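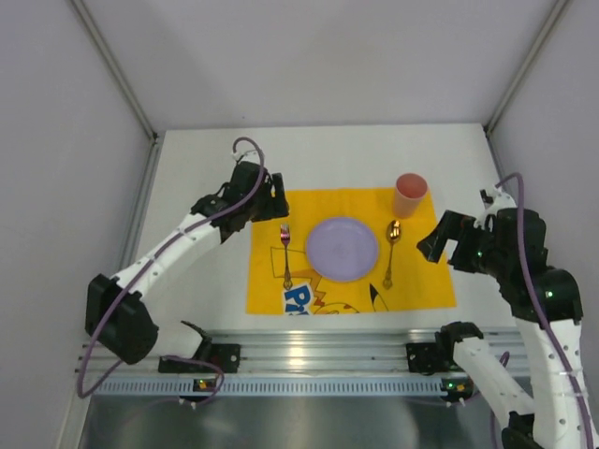
A place laid for one: lavender plate, gold-toned spoon, pink cup and the yellow Pikachu mat.

I have been told off for the way I put a fork down. It went on the left, where forks go, and I was quite pleased with myself, but I'd dropped it at a slant with the handle poking off towards the window. Veikko Mäkelä looked at it for a while and then, very gently, straightened it with one finger.

"You would sit down to that?" he said.

I would. I have sat down to far worse. Most evenings I eat off my knees with a fork I've rinsed under the tap, and I told him so, and he laughed until he had to take his glasses off.

Veikko teaches people to lay tables. That's a bit of a simplification (he also teaches soup, sandwiches and how to load a dishwasher, about which he has opinions I'm not allowed to print) but the table is what he's known for in Plondetham, and it's why I'd come over on the bus from Clidville with a notebook and a cheese roll. His class is for families, mostly, with children from about reception age upwards, and it runs through June in the long room behind the Manninen tearooms. I'd heard about it from a neighbour whose son now refuses to eat breakfast until there's a mat under his bowl.

"It's always the mat," Veikko said, when I passed this on. "People think the plate is the beginning. The mat is the beginning. You put down a mat and a child understands, all right, this bit is mine. Before that it's just a table and everybody's elbows are on it."

His favourite to teach with is the bright yellow Pikachu one, and he won't hear a word against it. I did wonder, I admit. He has a proper linen drawer at home, with things in it that belonged to his grandmother, and I'd rather expected a man like that to be sniffy about cartoon placemats.

"Why? It's cheerful, it's a good size, you can wipe it. My grandmother's cloths, I am frightened of them. I put one out at Christmas and spend the whole meal looking at the gravy." He mimed looking at the gravy. "And you see, with a picture on the mat there's a right way up. I don't have to explain it. A five-year-old will turn it round for you if you've got it wrong, and be very stern about it too."

Once the mat is down, the plate goes in the middle. He likes the round lavender one against the yellow, and I have to say he's right -- I'd never have picked those two colours to go together and now I want them in my own kitchen. He's particular about a raised rim. Peas, he said, and left it there.

Then the fork, on the left, tines away from you. Then the spoon on the right, bowl end away from you, and the two handles running down side by side like (his words) "the two rails of a train". This is where I'd come unstuck. He had me do it again, and then again, and by the third go I had my tongue between my teeth like I was threading a needle.

I asked him about the knife. There's no knife in his first setting at all, and it bothered me more than I'd have thought.

"Everyone asks. The grandparents ask the most. But what do small children really eat? Pasta, rice, a stew, something with beans. Fork and spoon. If I put out a knife in the first lesson I spend the lesson talking about the knife. Which side, which way does the blade go, don't lick it, don't point it at your brother. The knife can come in week three. It will keep."

The fork and spoon both have gold-toned handles, and I'd assumed they were somebody's wedding present. Not a bit of it! He bought them in a job lot from a café that was closing, 70 pieces in a carrier bag, and spent a happy evening sorting them on the kitchen floor with the radio on. He'd been after plain steel.

"But the children love the gold ones. They hold them differently. I had a girl who carried her spoon across the room flat on her two hands, like this, like it was for a king. You can't teach that. So I stopped looking for the steel."

He grew up in a flat where seven people ate at a table made for four, and laying it was his job from the time he could see over the top. There was a system, he said, and the system was mostly about the cups. If you put the cup straight above the plate you knocked it over reaching for the bread. If you put it on the left you knocked it over with your sleeve. So it went up in the right-hand corner, just past the end of the spoon, and that's exactly where the salmon-pink cup goes now in Plondetham.

"My father was left-handed," he added. "He knocked it over anyway."

I wondered whether any of this matters, and because it was gone four o'clock and we'd got on to the second pot of tea, I asked him. He took it well. He said he'd cooked for a works canteen before he retired, 300 dinners on a busy day, and that in all those years the thing he remembers people thanking him for was the week the trays ran out. They'd had to put everything on the tables by hand, plate and cutlery and cup for each place, and people came in and slowed down. Some of them pulled the chairs out for each other. Then the new trays arrived and it went back to how it was.

"It was terrible for my back," he said. "But I liked that week very much."

He isn't strict about it at home, which I was relieved to hear. On his own he'll have toast standing at the worktop like anyone else. But he lays a place for his supper, one mat, one plate, fork, spoon, cup, and he does it before he starts cooking, so that it's waiting. He said it's the difference between having supper and just eating something. I've been trying it. The first night I felt a proper fool, I'll be honest, sitting down in front of an empty plate while the rice finished. By the fourth I'd stopped noticing, and I hadn't once looked at my phone.

There's a bit of homework with the class. Each child gets a sheet of paper the size of a mat and draws round their own plate and cup and cutlery, then takes it home and lays the real things on top. Veikko has kept a photograph of every one that's been sent back to him. He's up to 229. Some have a space drawn in for the ketchup, one has a space for a hamster (he did ring the parents about that), and a good many have the fork and spoon the wrong way round.

"Do you correct those?" I asked.

"No, no. If it's the same every night, then it's right for that house. I only straighten."

He'd been eyeing my fork again while he said it.

Before I went I asked what somebody should buy if they were starting with nothing, a student, say, or me. He wouldn't give me a shopping list. One of each, he said, and let them not match. He's had catalogues through the door from Mamix and he reads them in bed, all those sets of this and that in matching boxes, and he enjoys them the way other people enjoy looking at yachts. But you sit at one place. You need one plate. Choose the plate you like best, he said, then a cup that's nice to hold, and get a mat that makes you smile when you come in tired.

I bought a mat on the way home. Mine has lemons on it, and the fork is still a little bit crooked, and I had beans.

The family class at the Manninen tearooms, Plondetham, carries on to the end of June. Ask for Veikko at the counter, and have something to eat first if you're going to the afternoon one, as the soup isn't until week four.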